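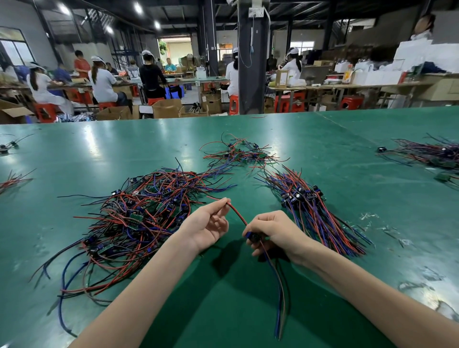 # Brena: loose-lead sorting, human baseline and robot trials

Data card, version 5. Last edited December 29, 2021.
Maintainers: Dilruba Herath (recordings, labels), Ivone Furtado (robot trials).

## Summary

Brena covers one bench job: taking a wired module out of a tangled heap, freeing its leads, and laying it in a bundle with the wires pointing the same way. People on assembly floors do this all day with bare hands. We wanted to know how much of it a two-arm cell can do at present. The short answer is the last step, and some of the first.

## Contents

- `human/` - 4000 clips of hand work at the bench, head view
- `robot/` - 2000 attempts on the Skultitau two-arm cell
- `labels/` - start and end of each step, plus a failure code for robot attempts
- `splits/` - train and test lists, divided by worker so that no one appears in both

## Steps

1. `pick` - take hold of a connector or lead in the heap
2. `free` - draw the module clear without pulling others along
3. `straighten` - run the leads out by hand
4. `lay` - place the module on the bundle, connectors at one end

Short clips may hold only one or two of these. Workers often start `straighten` before `free` is over; in that case the labels overlap, and your loader must allow for it.

## Robot results

An attempt counts as passed if one module ends up on the bundle with no visible damage and nothing else attached.

| Start condition | Passed |
|---|---|
| Single module, leads spread flat | 55% |
| Module in a tangled heap | 5% |

Most heap failures are in `free`. The planner (Fakir) picks a sensible connector, then pulls along a straight line and brings half the pile with it. A person lets go, shifts grip and tries from another side. We have no good policy for letting go.

Thin leads are the second problem. Depth readings on them are patchy, and a glossy bench makes this worse. A matt mat was tried in November and helped with `pick` only.

## Known limits

- Wire colour is not a reliable key. Red, blue and black leads turn up across different heaps.
- Hands hide the connector in many human clips. Grip labels there are guesses and carry `conf: low`.
- Offcuts and bits of insulation on the bench are unlabelled.
- Other people are in view behind the bench in parts of `human/`. Do not use the set to identify or time individual workers.
- No force data for the human clips.

## Not covered

Crimping, soldering and testing. A separate set from Zeleseck deals with plug insertion - its step names differ from ours, so do not merge the label files without mapping them first.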